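Garment Folder and Sorter (part-time, fixed term)
Drurnia Textile Reuse, Plekbridge
Ref: 821

Drurnia takes in used clothing and household textiles, sorts them by fabric and condition, and folds them to a set size for the shops. We need folders for the December intake at the Plekbridge sorting room.

Duties
Sort incoming items into knitwear, wovens, and blankets and throws.
Check cuffs, collars and hems for wear. Unroll any turned-back cuff before folding.
Fold garments to the shelf template, sleeves inside.
Fold blankets in quarters, nap side in.
Record rejected items on the bench sheet.

Requirements
Able to stand at a bench for up to 5 hours with breaks.
Able to lift a 20 kg sack with a trolley to hand.
Able to tell navy from black under daylight lamps. Dark knits are shelved by shade.
No previous textile work needed. Training is given on the first shift.

Terms
20 hours a week, early shift. The working rate after training is 75 items an hour, mixed load. Blankets are counted separately. Gloves and aprons are supplied. Shifts may be swapped with the Skjelbred site by agreement. 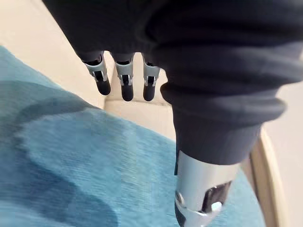
Comments

Dimalby
Does the 75 an hour include turning the sleeves the right way out? On heavy jumpers that takes longer than the fold.

Drurnia Textile Reuse
Yes, turning is included. Loads made up only of heavy knitwear are timed at a lower rate, set at the bench.

To apply, send a short letter quoting ref 821 to the Plekbridge office, stating which shifts you can work.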